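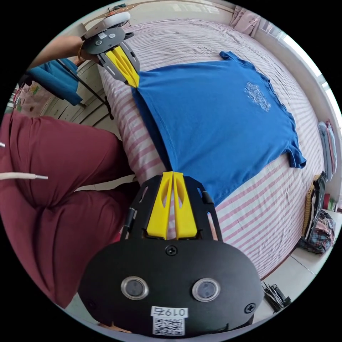
# Flikent hand grippers: setup and service, pair with unit 0197

This gallery page covers one pair of handheld grippers used for garment work on a bed. It is kept by Rhiannon Gwynne, with service entries by Brisa Orozco. The captions and notes follow the order in which the pair is prepared, used and put away. Last revised Sun 19 May.

**At work.** Blue T-shirt, spread across a striped sheet, one gripper on the lower edge and the other at the opposite corner. The number label and QR sticker are on the face of the near housing, by the two lenses. The fingers are closed on the fabric with the tips together.

## Notes to the caption

The shirt is the standard first garment after any service. It has one printed panel and short sleeves, and the color separates well from both the yellow fingers and the pink and white sheet. A plain white shirt was used until April. It gave poor contrast at the hem and was dropped.

The lower edge is taken first, close to the side seam. The second gripper then goes to the opposite corner and the fabric is drawn out until the long wrinkles between the two grips flatten. It should not be pulled further than that. If a fingertip slides off under light tension, stop and go to the finger section below.

## Housing

Wipe the rounded face with a dry lint-free cloth. Clean the two lenses separately, from the center out, with a fresh piece of cloth for each. Lint from cotton collects where the glass meets the silver bezel. It can be lifted with a soft brush; do not use a pin.

The screws on the housing are Phillips. Use a hand driver of the correct size. Two of the heads on an earlier unit were rounded by a powered driver set too high, and the shell had to be replaced to get at the inside. Screws go back finger-tight first, all of them, and are then nipped up in a crossing pattern. There is no thread locker on the shell.

Do not peel or cover the number label. It reads upside down when the fingers point away from the operator. Some people turn the gripper around to read it and then carry on working with it that way up, so check orientation before the first grip. The QR sticker carries the same number. If it no longer scans, Brisa prints a replacement and it goes in exactly the same place, square to the label.

## Slotted frame

The black frame between housing and fingers is the part most likely to pick up thread. Loose yarn passes through a slot, wraps behind it and adds drag before anything is visible from the operator's side. Open the fingers fully, hold the unit up to a window and look through the slots from both directions.

Inspection points:

- Inside corners of each cut-out, for hairline cracks
- The joint where the frame leaves the housing, for side play
- The base of each finger, for wound thread
- All moving edges, for burrs that could snag a knit

Side play is judged by hand. Hold the housing still and push the fingertips left and right. A small, even movement is normal. A click is not, and a unit that clicks is tagged and comes out of use the same day.

Cracks are not glued. We tried it on a Mirnener frame of similar layout and the repair held for a few sessions, then let go with the fingers loaded. Frames are now swapped whole.

## Fingers

The yellow fingers are consumables. The hollowed windows let each finger bend a little around what it holds, and the narrow tips do most of the work on a single layer of cloth. Wear shows at the tips first. The edge becomes shiny, then rounded, and thin fabric starts to creep out of the grip.

Replacement is set at 400 hours of use or when the tips fail the paper check, whichever is sooner. The pair on this page came in with 356 hours logged and passed, so the fingers were left on.

Paper check:

1. Close the fingers on a strip of ordinary printer paper, tips only.
2. Pull the strip straight out along the line of the fingers.
3. Pull a second strip out sideways.
4. Compare with the other gripper in the pair.

The strip should resist evenly in both directions. If one gripper holds and the other lets go, change the fingers on both. Mixed pairs cause more trouble than worn pairs — the operator compensates with one hand, the cloth skews, and the fault looks like a technique problem.

Wash fingers in warm water with a drop of dish soap and let them dry on a rack. Solvent wipes leave them tacky and the tackiness comes back after rinsing. Fabric softener residue is the usual cause of a sudden loss of grip. It transfers from the laundry itself, so test garments are washed without it.

When fitting a new set, check that the tips meet along their full width. Light should not show between them when closed. If it shows on one side only, loosen both fingers at the base, close the gripper, let the tips find each other and tighten in that position. Tightening with the gripper open sets the error permanently until someone takes it apart again.

## White cap and top plate

The white cap sits on top of the gripper above a small black plate with round holes. The plate must be flat against its seat before the cap is fixed. A trapped thread or a grain of grit under one corner tilts the cap by an amount too small to notice and large enough to spoil the alignment record.

Procedure as used here:

1. Brush the seat and the underside of the plate.
2. Seat the plate and check it does not rock.
3. Fit the cap and turn it by hand to see that nothing shifts.
4. Mark the position with a pencil line across the join.

The pencil line is the quickest check in the whole routine. If the two halves of the line no longer meet, the cap has moved and the pair goes back through alignment. Brisa prefers a paint dot. Either is acceptable, provided it is one or the other on both grippers.

Do not lift or carry a gripper by the cap. New users do this constantly.

## Cable

Where a cable is run near the bed, it goes along the wall and stays off the mattress. Leave enough slack for a full reach to the far corner. A cable lying across the sheet will be caught in a fold sooner or later, and the first sign is usually a tug at the wrist.

Check each connector for lint before plugging in. A bent pin in April cost us a day because the fault came and went with arm position. It was found by holding the gripper still and moving the cable alone, and that test is now done first for any intermittent fault.

## Operator fit

Thin bracelets have not caused a problem so far. Loose cuffs have, and sleeves are pushed up past the wrist. Drawstrings should be tucked in when working seated close to the bed, particularly on low grips near the edge of the mattress.

The grip should be firm enough to stop the unit rotating and no firmer. A tight hand raises the tips off the surface and the fingers close above the hem. Most missed pickups in our log are of this kind. The correction is to rest the tips on the sheet, ease the hand, then close.

## Alignment record

Each pair has one record sheet. The last three alignments stay on the sheet and older ones go to the binder. A new alignment is made after any of the following: a drop, a change of fingers, a change of frame, or removal of the cap. A change of cable does not require one.

The alignment block is a Toretti, stored in its own box with the pair. Put the grippers on it cold, with the fingers closed, and do not press down. Read both sides before adjusting either. If both are off in the same direction, suspect the block or the table under it.

Total cycle count on unit 0197 at last service was 3,141. The counter was reset at an earlier board change, so this figure covers the current board only and should not be used to judge the age of the frame.

## Service log, this pair

| Item | Finding | Action |
|---|---|---|
| Housing face and lenses | Lint at bezels | Brushed, wiped |
| Shell screws | Firm | None |
| Slotted frame | Thread in one slot | Removed |
| Fingers | Paper check passed | Washed, refitted |
| Top plate and cap | Pencil line intact | None |
| Cable | Connectors clean | None |
| Alignment | Within limits | Sheet updated |

## Parts and storage

Spare fingers and frames come from Aguirre and are ordered in matched sets. Delivery has been running at roughly 3 weeks, so the reorder is placed when the last boxed set is opened.

Store the grippers with the fingers slightly open, tips up, away from direct sun. Fingers kept closed for a long period take a set and will not open evenly for the first part of a session. The record sheet goes in the lid of the case. Anything removed from a unit during service, including thread, goes in the small bag behind the sheet until Brisa has seen it.

Corrections to this page go to Rhiannon. Please give the unit number from the label with any fault report.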